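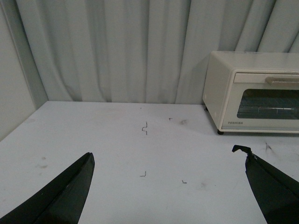 They'll have us sweeping up after it by November, one of the women from packing said, and somebody at the back told her she should be so lucky. The manager waited until the talking stopped. Then he said that no jobs at Suditz would go this year, and that the arm would only do doors.

I had done doors for eleven years. A secondhand oven came in to Stalness, I wiped it down, and I opened and shut the door until I knew whether the hinge would last. On a good shift I got through 25 ovens. My right elbow clicked when I lifted a cup.

They set the arm up in the side room with the curtain, because the light was even in there. It was a Wada, bought from the Niddale shop when Niddale closed. I was told to train it, and I asked if that came with more money. It came with a new badge.

For the first week I moved the arm by hand and it remembered what I did. I had never thought about how I opened a door. I had to go slowly and find out. I pulled a little to the left at the start, and I let up just before the bottom so the glass wouldn't jump.
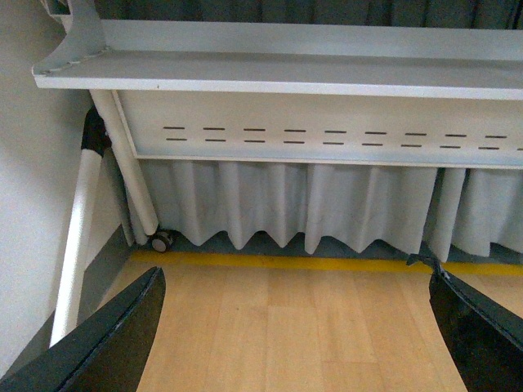 By the second week I was down to pressing a green button and writing numbers on a sheet. The arm did 77 pulls before lunch on the first oven and missed the handle on nine of them. I wrote down nine. The manager came in, looked at the sheet, and asked if any of those could have been the oven's fault. I said no.

He took the sheet with him anyway. The next morning there was a new one with a narrower box for misses.
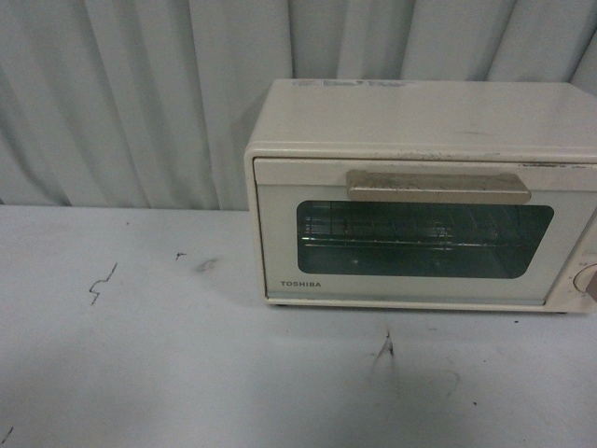

The Night Run

They wanted 900 pulls without a person in the room. I set it going at six and put my coat on, and then I sat down in the hall with the coat on. I could hear it through the wall. Pull, stop, push, stop. It had my pause in it, the one before the bottom.

The woman from packing came by on her way out and sat down too. She asked what I was listening for. I said a loose hinge. You could tell by the sound, a good while before you could feel it, and there was no box for that on the sheet.

She asked if I had told them.

I said they hadn't asked.

We stayed for roughly half an hour. Around the time her bus was due the sound changed, a small dry tick on the way down. I got up and went in and pressed stop. 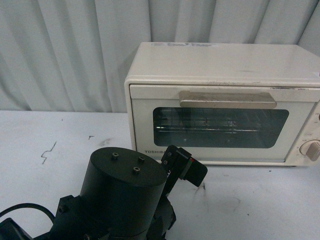

The arm and the toaster oven, side room, Stalness.

The counter said 30. I wrote it on the sheet, and next to it, outside the box, I wrote "hinge." Then I took off my coat and went to find a screwdriver.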